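**December 23, 2024**

Last workday before the break. Got in before Nosipho and made coffee, then started on the bench, as I'd promised Agnese it would be fit to look at by lunch.

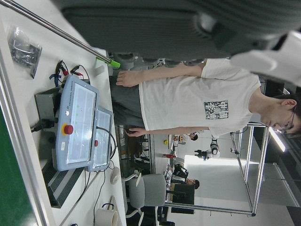 The bench has been bothering me since March. Everything lands on it and stays there. The test leads were in a knot again, red and black clips all through each other, with a strip of blue tape in the middle of it. I put the small black parts, still in their clear bag, into the Firko drawer and wrote "2" on the label. Wiped the white top down twice. The coffee ring by the mouse won't come out – I'll try the stronger stuff in January.

Willy called about the Gullik invoice. It's 1,325, and he says it was due on the 20th. I told him Kęstutis has it. Kęstutis says he doesn't. 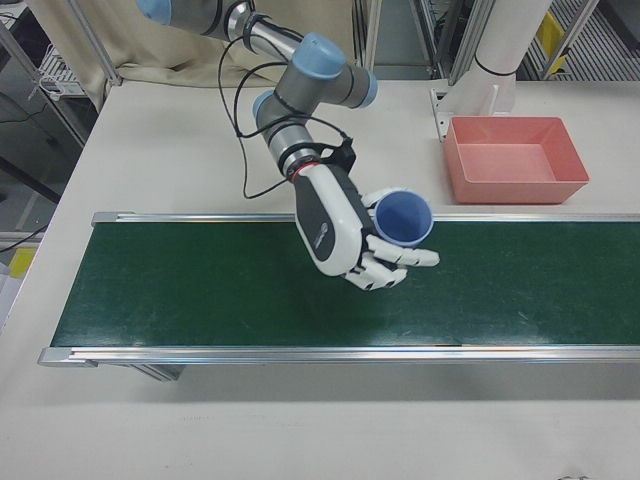 I wrote them both an email and copied Agnese, and after that I left it alone. Lunch was soup from the place on the corner, too salty. Spent the afternoon on labels and got through 27 of them before the printer ran out of tape. There's more on order from Zastix, but it won't come until after New Year's.

Home by six. Still have to wrap Mom's present and find the good scissors.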